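Lillcombe Pegboard Set
README for the student release, version 2

Contents

This repository holds the recordings, label files and board drawings from the Lillcombe robotics club's manipulation project. Members use it for the spring imitation learning assignment and for the Gingate student challenge. Last edited April 11, 2024.

The release has 100 episodes, split into 2 sessions. All of them use the same two-armed robot and the same white board. Each episode is one operator attempt, from the moment the arms leave the rest pose until the operator presses stop. Failed attempts are kept and labeled.

Task

The board sits flat on a dark gray table in front of a black curtain. It carries plates and outlined openings, and the loose parts are blue: short pegs, cylinders of different thickness and a larger part with a knob on top. The operator picks up parts with either hand and moves them to the opening named in the episode file. Either arm may start. Handing a part from one hand to the other is allowed and is labeled as a separate step.
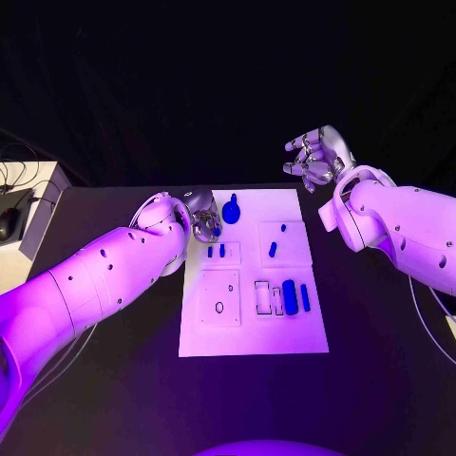 Start positions are not fixed. Before each episode the parts are put back by hand, and the plates may be swapped or turned, so a policy that has memorized one layout will do badly on the held-out episodes. Layout codes are in layouts.csv. Codes starting with H belong to the Hirnik layouts, which were drawn up last and appear only in session 2.

Files

episodes/ – one folder per episode, with video, joint positions and hand commands
labels/ – step labels, one text file per episode
layouts.csv – layout code, plate order, plate rotation
board/ – drawings of the board and loose parts, for printing
moriarty/ – the loader and the playback tool
splits/ – train and held-out lists

Moriarty is the club's own loader. It reads an episode folder and returns video and joint data on a shared clock. Joint data was logged faster than video, and the loader picks the nearest joint sample for each video frame. It does not interpolate. If you need interpolation, read the raw files and do it yourself.

Labels

There are 7 step labels: reach, grasp, lift, carry, handover, insert, release. A step starts when the hand begins the motion and ends when the next step starts. Idle time for the second arm is not labeled. Where both arms move at once, each arm has its own column.

Grasp is marked at first finger contact, even if the part slips afterward. A slip followed by a second try gives two grasp entries in a row. Scripts that assume one grasp per episode will miscount.
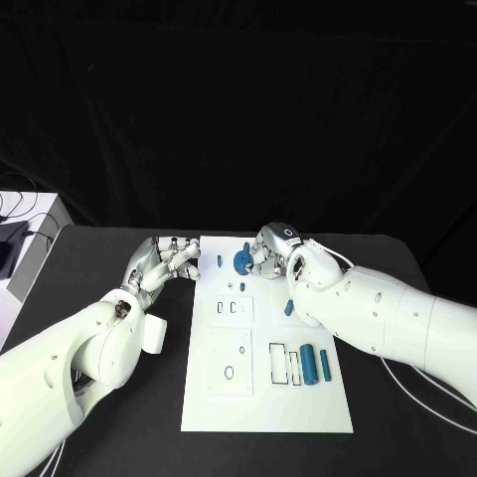

Insert was the hardest label to agree on. We mark it from the point where the part is over the opening and moving down. Parts that end up leaning in an opening are marked insert with the flag partial. Session 1 was labeled before this flag existed and was only partly redone, so check the notes column before you use it for scoring.

Known problems

Cables trail across the table beside the arms and show up in the video. They were not masked.
Lighting has a purple cast in part of the data. No color correction has been applied.
The hands often hide the part being held. Do not rely on video alone to decide whether a grasp succeeded.
Left and right always mean the robot's left and right.

Use in the assignment

Train on the train list only. Report success per layout code as well as overall, and state which arm columns you used. Gingate entries must also include the config file and the random seed. Corrections to labels go in as a pull request against labels/, one episode per commit, with the old and new times in the commit message.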